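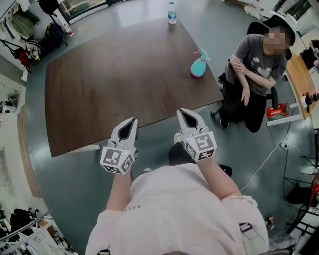 The big table at Wanen, with a water bottle and a spray bottle on top.

Room and Table Hosts (two part-time positions)
Wanen shared workrooms, run by Funoneo
Pay: $19 an hour
Hours: 11 a week, split over late afternoons and early evenings
Apply by: 1 June 2026

We are looking for two people who love a clear table.

Wanen is a set of shared workrooms on the second floor of the old Bugti building. We have 169 members at the moment, and they use our rooms for just about everything people can do at a desk or a large table: sewing, model making, study groups, packing up small orders, drawing, a very loud board game night, and a lot of plain old laptop work. The rooms are busy and we love that! It does mean that a table can go from one group to the next with only a few minutes in between, and that's where you come in.

What you'd be doing

Most of the job happens at table height. When a group wraps up, you go in with a cloth and a spray bottle, clear whatever has been left, wipe down the top and push the chairs back in. Left-behind items go on the found shelf by the stairs with a sticky note saying which room and what time. Water bottles are the champions of the found shelf. After that it's chargers, scissors, and single gloves (we have no idea either).

The dark wooden table is the one everyone asks for, so it gets turned over more than any other. It's large enough for a whole class to gather around, and dust and dried glue show up on it right away. You'll get to know it well. We wipe it with the grain using a damp cloth, then go over it again with a dry one. Please never use the scrub side of a sponge on it. Iqra Bajwa spent most of April bringing back the finish after somebody did, and she did a beautiful job.

Then there are the desks, which mostly need a quick wipe and an eye on the cables. People plug in all over the place and move their chairs around as they work. Part of each shift is walking the rooms, coiling up loose cords, putting power strips back along the walls and seeing that there's a clear way to walk. Office chairs get a wipe on the arms and a check of the wheels once a week.

You'll also refill the supply cart. We buy our cleaner in bulk from Rusollow and decant it into smaller spray bottles, and every bottle gets a label before it leaves the sink. Cloths go in the wash at the end of the night. If something is running low, write it on the board and Faisal Abbasi will order it.

Members will talk to you! They'll ask where the tape is, whether the room is free after six, if they can stay ten more minutes. Some will want to show you what they made. We think this is one of the nicest parts of the job, and if you like chatting with people while your hands are busy you'll fit right in.

Who we hope to hear from

You don't need a resume full of cleaning jobs. Our last host came from a bakery, and the one before that had just finished school. We'd like you to be steady, friendly, and happy to ask a group to finish up when their time is over, even when they're having fun. It helps a lot if you notice things – a wobbly table leg, a sticky patch, a box sitting where someone's feet should go.

You should be able to be on your feet for most of a shift and carry a folding chair from one room to another. If part of that is hard for you, please tell us anyway. The two hosts can divide up the tasks between them, and the cart can be set to different heights.

We use unscented products wherever we can. If you have allergies or sensitive skin, let us know and we'll go through the supply list with you before you start. Gloves are always on the cart in small, medium, and large.

You must be 18 or older, and able to work in the building past eight in the evening a couple of times a week.

What you get

$19 an hour from the first minute of training, paid every other week. Shifts are posted a month ahead and swapping is fine as long as both hosts agree and someone writes it on the calendar. Free use of the rooms when you're off shift, the same as any member, including the big table if you can get a booking on it. Tea, coffee, and whatever the Thursday-style cookie bakers in the kitchen group have left on the counter. Shoes with closed toes are a must on shift. Otherwise wear what you like.

Training is three paid shifts alongside Huguette Poulain, who set up our rooms and wrote the turnover list we all work from. She can reset a room in the time it takes most of us to find the cloth, but she's patient and she doesn't expect that from you in the first week. After training you'll usually be the only host on shift, with one of the office team in the building.

How to apply

Send a short email to Kulsoom Ghumman at the Wanen office, or drop a note through the slot at the front desk. Tell us a little about yourself, which evenings you can work, and when you could start. A few lines is plenty. If you'd like, tell us about a room you enjoy being in and what makes it work – we like reading those.

We'll invite people in for a visit as the notes arrive, so there's no need to wait for the closing date. The visit lasts less than an hour. You'll walk through the rooms with Kulsoom or Shota Maruyama, meet whoever is around, and turn over one table with us so you can see what the work feels like. We pay for that hour too.

Questions we've been getting

Can friends apply together? Yes, please do! We'll look at each note by itself, but if you both get the job you're welcome to plan your shifts together.

Is there parking? On the street only. There's a bike rack inside the back door and the elevator goes to our floor.

Could this turn into more hours? Possibly in the fall, when the class schedule fills up. We can't promise it now.

Do I have to clean the restrooms? No, the building has its own crew for those and for the stairs.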